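Jelludstead Adult Learn-to-Swim Program
Progress report to the Brillard Fund, second reporting period

Summary
The program continues to offer free swimming lessons to adults who missed out on them as children. In this period 228 adults enrolled across the Jelludstead and Sudia pools. Spending is within budget, and one change to the timetable is put forward for the Fund's approval.

Lessons
Beginner classes run in the early morning and again from 6.30 pm. The evening classes filled first at both pools, and a waiting list of around 35 people has been carried over. Most are shift workers at the Hauser cannery who asked for a later start. Water safety is now taught in the first lesson. Instructors had reported that some learners left after a few weeks without having covered floating or how to call for help.

Staffing
Two instructors completed their training in June and have taken over the Sudia classes. A third position remains vacant. It was advertised twice without a suitable applicant, and the centre has asked the regional office whether the hours may be combined with an existing lifeguard role.

Facilities
The heating fault at Sudia closed the small pool for three weeks. Classes were moved to the shallow end of the main pool, where space was tight, and three sessions were cancelled. The repair was paid for by the building owner and no grant money was used. The handrail on the Jelludstead steps has been replaced.

Next period
Approval is sought to move one morning class at Jelludstead to 8 pm. The cost would be met from the unspent wages for the vacant position. A short survey of learners will be attached to the final report. 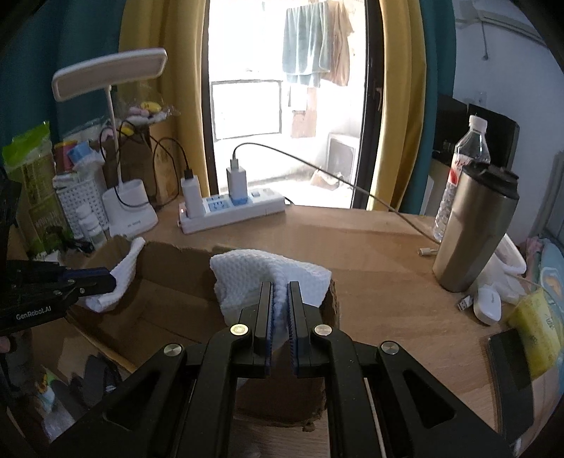

Access for learners on low incomes remains a condition of the grant, and the centre has kept entry, goggles and caps free of charge. Towels are lent on request. White textured ones such as those in the cardboard box have been added to the loan stock at both pools, and sturdier storage will be bought from the equipment line before the next intake.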